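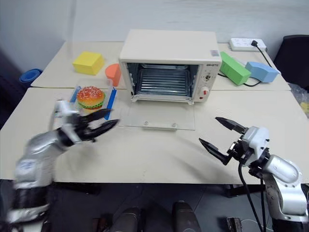 Choosing a powder-coat curing oven is the decision customers at Bovasel put off longest, according to the firm's sales engineer, who has spent 20 years selling finishing equipment to small metal shops. Most callers want to talk about spray guns and booths first. He tries to turn the conversation to the oven in the first few minutes. "People ask me how complicated it needs to be," he said. "A toaster oven has a wire rack, a glass door that folds down and a couple of knobs on the right side. Your curing oven has the same basic jobs. It has to hold the part, hold the heat and let you get the part out again. After that it's all size and airflow."

Bovasel sells two lines, the Bimetti batch ovens and the larger Tanner conveyor ovens. Four out of five inquiries end up with a Bimetti, even when the caller started out asking for a conveyor. The reason is usually floor space. A conveyor oven needs a loading area, a cooling run and somewhere to take the parts off, and a shop that already has a laser and a press brake under one roof often can't give up that much room.

"I ask for a floor plan before I quote anything," he said. "I had a customer in Gorkthorpe who sent me a drawing with no columns on it. We got there and there were two columns right where the loading doors were going to swing. We changed it to a lift door. That added 4 weeks."

He was asked what size oven a general fabrication shop should look at. He said to start with the longest part the shop makes every month and ignore the longest part it has ever made. Long one-off jobs can go out to a contract coater. Heating a big empty chamber all year for the sake of one railing job in November costs more than the outside work would.

Gas or electric comes up in every call. His view is that gas suits shops running the oven all day, and electric suits shops that coat two or three mornings a week. Electric ovens are simpler to install and need less ductwork, but the building's supply has to be checked by an electrician first. Bovasel won't take a deposit on an electric oven until that check is done.

On cure schedules, he is firm that customers should follow the powder supplier's data sheet. The mistake he sees most is timing the cure from when the door shuts. "The clock starts when the metal gets to temperature," he said. "Thin sheet gets there quickly. A heavy bracket might take three times as long. If you hang both on the same rack you have to cure for the bracket, and then you need to know the powder on the sheet can take it." He recommends a temperature recorder with probes clipped to the parts and says every shop should run one when a new job comes in.

Service is mostly door seals, fan bearings and burner checks. Bovasel asks for a first visit at 2000 running hours. The seals can be changed by the customer with hand tools in 60 minutes, and the firm ships a spare set with each oven. Fan bearings are a job for a technician.

We also asked about used ovens. He doesn't try to talk people out of them, but he wants them to see the oven running at full temperature before they pay. Wall panels that are hot to the touch on the outside mean the insulation has settled, and replacing panels can cost as much as the oven did. He also asks whether the control cabinet drawings are still with it.

Bovasel runs test parts for customers on Friday mornings. Shops should send at least two of each part, cleaned and unpainted, along with the data sheet for the powder they plan to use. Parts longer than the demonstration oven can be tested in sections.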